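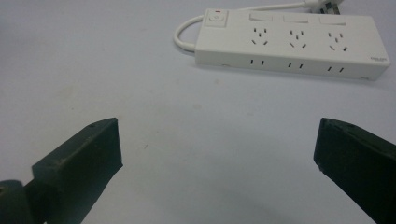 The Fastest Hands in the Courthouse

28 January 2018

The burglary trial in Courtroom B had been going for most of the morning when the defense attorney, the prosecutor and the witness all started talking at the same time. It was an argument over a pawn ticket. The attorney wanted the witness to say when she first saw it, the prosecutor was objecting before the question was finished, and the witness had already decided to answer whatever she thought was being asked. The judge put up a hand. Then he turned to the woman sitting just below the bench and asked her to read it back.

She did. All of it, in order, in a flat and perfectly pleasant voice, including the half sentence where the prosecutor had said "Your Honor, I, Your Honor." A juror in the back row grinned. I may have too.

I had come to the Sendamstead courthouse to write about burglary. I went home wanting to write about her, and about the other people in this county who do what she does, and I have been boring my friends with the subject ever since. Court reporting is one of the great unnoticed skills in American public life. It's part typing, part music, part translation, and it happens a few feet away from people who mostly forget it's going on.

Most of the reporters I met asked me to leave their names out. They spend their working lives being the one person in the room whose words don't go down on paper, and they like it that way.

Playing chords

If you have never looked closely at a steno machine, try to get a seat on the left side of the gallery next time you're in court. The keyboard is tiny. There's nothing like enough keys for the alphabet, and the keys that are there have nothing printed on them. The reporter doesn't hit them one after another, either. She presses several at once, the way a pianist plays a chord, and each chord is a sound, a syllable or a whole phrase.

"Ladies and gentlemen of the jury" is one stroke for the reporter in Courtroom B. So is "beyond a reasonable doubt." So is "do you recall," and "to the best of my knowledge," and the name of the convenience store on the county road that turns up in a startling number of her cases. She invents these shortcuts herself. Every reporter builds a private dictionary over the course of a career, and no two of them match, so one person's notes can look like soup to the person at the next desk.

Before a trial she goes through the witness list and the lab reports and makes new strokes for whatever's coming. A drug case means chemical names. A contractor fraud case meant four days of roofing terms, and she can still tell you more than you want to know about flashing. The night before the burglary trial she made one for "pawn ticket," and she was very glad she had.

She also told me she writes dinner conversations in her head, fingers twitching under the table. Her kids can tell when she's doing it and they hate it.

Why the record matters

It would be easy to file all this under charming old crafts, next to bookbinding. Please don't! What these people make is the thing every later argument stands on.

When somebody is convicted and appeals, the appeals court doesn't call the witnesses back in. It reads. It wants to know what the judge told the jury, whether the lawyer objected and in what words, whether the defendant said he understood the plea he was entering. If those words are missing or mushy, people can lose an argument they should have won, and a conviction that ought to stand may wobble.

A retired defense lawyer in Sendamstead gave me the best example I heard. His client had pleaded guilty to receiving stolen property on what both of them believed was an agreement for probation. At sentencing the judge gave him jail time, and the prosecutor said probation had only ever been a recommendation. Everyone remembered it differently, and everyone remembered it in his own favor, as people do. The transcript of the plea hearing ran to 93 pages because several cases had been heard together, and on one of them, in the middle of a stretch of housekeeping about parking and the lunch break, the judge had said in plain words that he'd let the man withdraw his plea if he couldn't go along with the deal. The plea was withdrawn the following month. The lawyer keeps a photocopy of that page in his desk at home. He says he couldn't have sworn to having heard the sentence spoken.

I asked the reporter who took that hearing whether she remembered it. She had no idea what I was talking about. She'd gotten it down, and then gotten the next thing down.

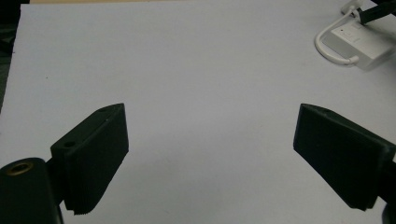
Mumblers, whisperers and experts

So what makes a hard day? I expected them to say the violent cases, and those do take something out of a person. One reporter told me that she stays all right as long as her hands are moving, and that it catches up with her in the evening when she's proofreading and the words have stopped being sounds.

But ask about difficulty in the technical sense and the answers come pouring out. Expert witnesses who have testified so often that they rattle it off. Lawyers who read aloud from documents, because everybody reads faster than they talk. Witnesses who nod. Witnesses who say "uh-huh" and "huh-uh," which mean opposite things and sound like the same thing. Attorneys who walk to the far end of the jury box and turn their backs. Soft-spoken teenagers. Anyone with a cough drop.

There's etiquette to interrupting, too. A new reporter will be shy about it and suffer. An experienced one lifts her hands off the machine where the judge can see them, and in a well-run courtroom everything stops. I watched this happen during a custody hearing. Two lawyers in very good suits went silent in the middle of a quarrel because a woman in a cardigan had raised her hands a couple of inches. I loved it.

Could a machine do it?

You knew this part was coming. Courts all over the country have put in audio systems, and Sisolow, the next county over, went that way for its traffic and small claims hearings. The setup there is sold under the name Modeo. It has a microphone at every table and a clerk who watches the levels and types in who's speaking, and when somebody orders a transcript the audio is sent out to be typed.

I sat in on it, and I want to be fair, because I liked the people running it and for a contested left turn it does fine. It costs less. It never gets tired at four in the afternoon. The clerk was proud of it, and she showed me how she could jump back to any moment of the morning.

What it doesn't do is speak up. In the second case I heard, a truck went by outside while a landlord was giving an amount in dollars. The recording has the truck. It may or may not have the dollars. Over in Sendamstead, someone's hands would have come up off the keys.

The reporters themselves were less defensive about this than I thought they'd be. Several use audio as a backup, synced to their notes. What worries them more is that so many of them are close to retiring. The senior reporter in the county has been at it for 38 years, and the court's current agreement with its reporters runs out in 2022. She plans to be gone by then. She has a list of lakes she wants to fish.

The night class

Which brings me to a second-floor room in the Lappalainen Building, across the street from the courthouse, where an evening class in machine shorthand meets through the winter. I'd been told it was mostly people looking for a change of job, and it is. There's a former bank teller, a man who drove a delivery route, and a young mother who plays the church organ and is far ahead of everybody else.
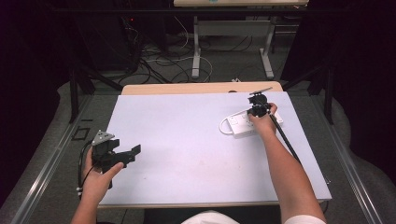

A pair of hand-held grippers above a white board.

The drills are wonderful to listen to. The instructor reads old jury instructions aloud at a steady pace, then a little faster, then faster still, while the only other noise in the room is a soft padding of keys, something like rain on a tent. Each speed test covers a passage from a made-up trial. Students groan when they drop a word. They don't stop, though. Stopping is the one thing they're trained out of from the first night. If you lose a word you let it go and catch the next one, and you learn to carry part of a sentence in your head while your fingers finish the part before it.

I got to try. After 20 minutes of instruction I could write "the cat sat," slowly, and a stroke that I believed was "judge" and that the software read as something you wouldn't say to one. The organist patted my arm.

Plenty of students quit. The instructor is frank about that and tells each group so at the start. There's a plateau partway through where the speed refuses to climb, sometimes for months, and people with jobs and small children understandably decide they've had enough. Those who push past it talk about it the way runners do. One day the words just start arriving in the hands.

Go and watch

Courtrooms are open to the public for nearly everything that happens in them, and we don't use that nearly enough. You don't need a reason to be there. Walk through the metal detector, turn off your phone, check the list outside the door and sit down. If there's a trial on, stay for a cross-examination. Watch the lawyers, sure, they're putting on a show and some of them are terrific. Then let your eyes drop to the person below the bench, looking at nothing in particular, with her fingers barely moving.

The new session of the evening class opens in February. The organist will be taking her next speed test by then, and the man from the delivery route has bought his own machine, secondhand, with a sticky key on the left side that he swears he's going to get fixed.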